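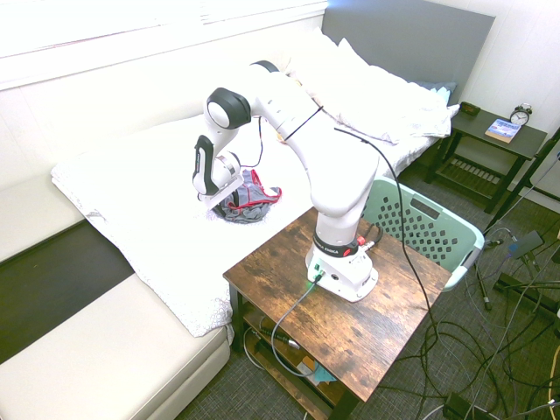
Sastwood Quiet Corner Kit for Theaters
Item no. 2037
Sold by the kit. Ships from Cirkevville.

In stock as of Dec 29, 2020. Orders placed over the holidays go out in the order they came in, please dont email twice.

What it is
A pack-up kit for relaxed performances, rehearsals and drama classes where some of the cast or audience need a break from noise and light. Sets up in a lobby, a wing, a dressing room, the back of a school gym. Fits seating for 6.

What's in it
Folding screen, three panels, sound-absorbing felt on both sides
Floor mat, roll-up, rubber back
Ear defenders, two adult, four child
Dimmable lamp, battery, no buzz
Visual schedule board with blank cards and dry-erase pen
Set of picture cards: wait, my turn, too loud, break, all done, bathroom, plus blanks
Cast lanyards, green / yellow / red
Wheeled bag

Not included: chairs, batteries for the lamp (takes four AA).

New for this version
Screen hinges are metal now. The plastic ones on the old kit cracked, we heard you. Old screens can be upgraded with the Braltholm hinge set, sold separate, screwdriver needed. Bag got a longer handle. Cards are matte so they don't glare under stage lights.

Schedule board
Holds one act at a time. Slide the cards left to right as scenes finish. Works for a rehearsal plan too: warm up, songs, snack, run-through, go home. Extra card packs come in 80. Write on them with anything, the dry-erase pen wipes off, a marker will not.

Size and weight
Screen opens to 6 feet wide. Whole kit goes in a hatchback with the seats down. One person can roll it, two is better on stairs.

Cleaning
Ear defenders: wipe between users, replace the foam pads when they go flat. Felt: vacuum, spot clean w/ cold water. Do not machine wash. Mat can be hosed off, hang it to dry before you roll it or it smells.

Fire rating
Felt panels come with a flame test certificate, in the bag's front pocket. Most venues will ask for it. Lost yours? Send us the serial number, it's on the bottom rail of the middle panel.

House size
One kit is fine for houses up to 200 seats. Bigger than that get two and put them on opposite sides of the lobby. If your also running a cast quiet space backstage, count that as its own kit.

Goes with
Peixoto stage-edge tape, soft white, peels off clean
Spare foam pads, child and adult
Blank social story booklet, fill in your own venue photos

Returns
Unused, in the bag, within 30 days. Card packs not returnable once opened. Screens damaged in shipping: keep the box and send a photo of the corner. Replacement panels back in stock since October.

Purchase orders from schools and nonprofits accepted. Put the item number on the PO or it will get delayed.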